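The Chair That Wants to Be Looked At

By Pramila Bisht

Every few years the furniture trade decides that the dining chair has too much chair in it. The padding goes first, then the arms, then most of the back, until you are left with a few thin metal tubes and a seat. The price, I've noticed, moves the other way.

I have spent the last month eating at home on chairs like this. They look good. I will say that early so I can get on with complaining. A slim dark leg on a pale wood floor makes a small apartment feel larger, and you can see the boards right through to the wall. The showroom at Clatcombe, where I first sat on one, makes the most of this. Their floor is the color of toast and their chairs stand on it like pencil drawings.

What the showroom does not have is dinner. Four people, each pushing back to reach the salt, will show you in one evening what a thin metal leg does to a wood floor. The saleswoman told me the feet were "floor friendly." I asked what that meant, and she said they had caps on them. So does a ballpoint pen.
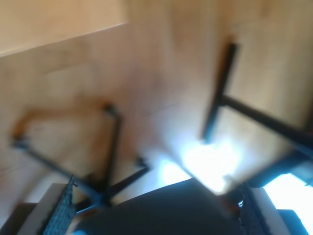 The caps on mine lasted until the second weekend. I found one under the radiator and never found its partner. I then bought felt pads from the hardware store, and those picked up crumbs and cat hair and slid sideways off the metal, leaving a gray ring of glue. A set of rubber sleeves made by Kwok has held on better. They are ugly, and they squeak.

Then there are the crossbars. A chair with thin legs needs bracing somewhere, and the brace always seems to end up at the exact height of a human ankle. Two chairs left close together will hook on each other. Pull one out and the other comes along for the ride, usually across the part of the floor you care about most.

I called Windason, a small repair shop that has been fixing seats for 51 years, expecting sympathy. I got some. The man on the phone said most of the metal chairs he sees come in with a loose joint, and that he can tighten a screw but won't touch a bad weld. He asked what I had paid. I told him $117 each, and he was quiet for long enough that I thought we'd been cut off.

He did argue with me on one point. Old wooden chairs wobble too, he said, and people forgive them for it. Fair enough. My aunt's set had wobbled since before I was born and we simply knew which one to give the guests.

The new Jurkcombe line arrives in October, with legs the catalog describes as "even finer." I plan to go and sit in one. I'll bring my own felt.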